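Ticket 3685
Product: Millosix play stove (grey and white, countertop with backsplash)
Opened: 01/06/2020
Category: Knobs and fittings
Status: Solved, left open for comments

Customer message

Hi! First off, we love this little stove. My daughter has cooked on it every day after preschool and the brick wall at the back makes it look like a real kitchen. The trouble is with one of the blue knobs along the front. It turns, but it doesn't click anymore like the other two, and yesterday it came off in her hand. I pushed it back on and it came off again. The red-orange ones up on the panel are fine.

I also have a question about the burner grates. One of them rocks a bit when she puts a pot down. Is it supposed to snap in, or just sit there?

We bought it from the Trekirex shop in July, so it hasn't had a long life yet. I'd much rather fix it than swap it, if you can tell me how.

Reply from support

Thanks for writing, and we're so happy to hear the stove is getting that much use! Both of these sound very fixable. Could you send a photo of the top and front so we can see which version you have? The older one has a plain front strip and takes a different knob.

Before you do anything else, please put the loose knob somewhere safe and check the inside of it with a flashlight. You're looking for a small plastic clip with 2 legs. If one leg is bent, tell us which way.

Customer message

Photo attached. I put the stove on our round table where the light is better. 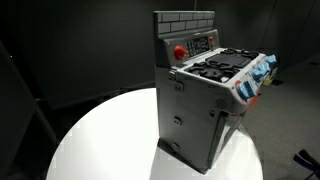 Attachment 1: stove on the table, black grates and griddle plate, blue knobs along the front

The clip is in there and both legs look straight to me. There was a lot of fuzz packed in behind it, though, and what I think is dried play dough. So that's a clue!

Reply from support

Great photo, and a great clue. You have the newer version with the printing on the front strip, so the steps below are the right ones. Play dough is by far our favorite cause of this problem, as it cleans up so nicely.

Step 1. Pull the knob straight off. Don't twist while you pull.
Step 2. Pick out the fuzz and dough with a wooden toothpick. No metal, please, the clip scratches easily.
Step 3. Wipe the post on the stove with a barely damp cloth and let it dry for 20 minutes.
Step 4. Turn the post by hand with your fingertips. You should feel it click with no knob on it. If it does, the click wheel inside is healthy.
Step 5. Line up the flat side of the post with the flat side inside the knob and press until it seats. It takes more push than you'd expect.

About the grates: they snap in. Each one has tabs underneath. Lift the rocking one out, look for crumbs in the slots, then press down on the middle first and work out toward the arms. The griddle plate goes in the same way.

Customer message

OK, report from the kitchen floor. Steps 1 through 3 done. The post clicks beautifully by hand! Step 5 did not work the first time, the knob went on but spun freely. I had the flat sides the wrong way around. Took it off, turned it, pushed hard, and got a proper snap.

It clicks! I turned it back and forth far too many times. My daughter has asked me to stop so she can make soup.

The grate took longer. No crumbs, but there was a sequin down in one of the slots. Out it came with the toothpick and now the grate sits flat.

One more thing while I have you. The stickers on our Akbulut play fridge came up after I cleaned it with kitchen spray. Is the printing on the stove safe to clean the same way?

Reply from support

Wonderful news, and thank you for reporting on every step, it helps the next family a lot. We've added the bit about flat sides to our own notes.

For cleaning, please skip the spray. Warm water with a drop of dish soap on a soft cloth is all it needs, and go gently over the control panel and the brick part. We can't speak for the fridge, so it's best to ask the maker about that one.

If the knob works loose again, the spare set is called Taltska and fits your version. A set has 7 pieces, clips included. You don't need it today!

We'll keep this ticket open in case the grate starts rocking again.

Customer message

Still solid. Soup was excellent.

Internal note

Cause: dried dough behind clip, sequin in grate slot. No parts sent. Update step 5 in the knob article to say the knob will spin freely if the flat sides don't match. Add sequins to the grate section too.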